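Notebook, spindle drives – May

Picked up the Taşdemir lathe again at 14:00. Fault as reported by the customer: overcurrent trip on deceleration from full speed, never on acceleration, never at constant speed. The drive was swapped once by the previous service visit and the trip came back, so I am leaving the drive out of it for now.

Checks so far:
Insulation, motor windings to ground: over 100 megohms on all phases. Fine.
Phase-to-phase resistance: balanced.
DC bus at standstill: normal.
Encoder cable shield: open at the cabinet end. Clamp was present but sitting on the jacket. Stripped back and reclamped.

After reclamping, ran accel/decel cycles from the panel. 2 trips in 14 cycles, both on decel. Before the fix the customer was seeing a trip nearly every time, so the shield was part of it. Something is left over.

Next suspect is the regeneration circuit. Bus voltage climbs faster than I would expect on braking – scope trace saved under the job number, channel 2 is the bus. The resistor measures within tolerance cold. Have not measured it warm. Parameter for decel time constant matches the sheet in the door, but the sheet is for the smaller chuck and the customer has gone up a size. Inertia would be well over what the drive was tuned for.
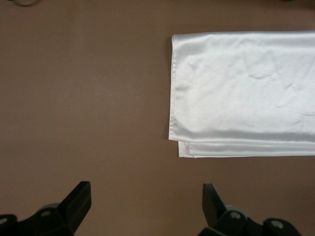

Kaan Baysal thinks the chuck is a side issue and wants the line side looked at first. He had a Plurkia machine last winter with the same alarm, and there it came down to a loose lug on the main contactor, which only showed up when the drive was feeding back into the supply. He also asks that the time constant stay as it is until the lugs have been torqued, or we won't know which change did it.

Agreed. Order of work:
Torque all line-side lugs, contactor and reactor. Record any that move.
Repeat the 14 cycles, same speed, same chuck, no workpiece.
Resistor value warm, straight after the run.
Only then lengthen decel and retune.

Spare resistor requested from Stinetthorpe. Beatriz Tavares has the old drive on the bench if we need to compare gate signals. Door sheet to be reissued with the larger chuck whatever the outcome.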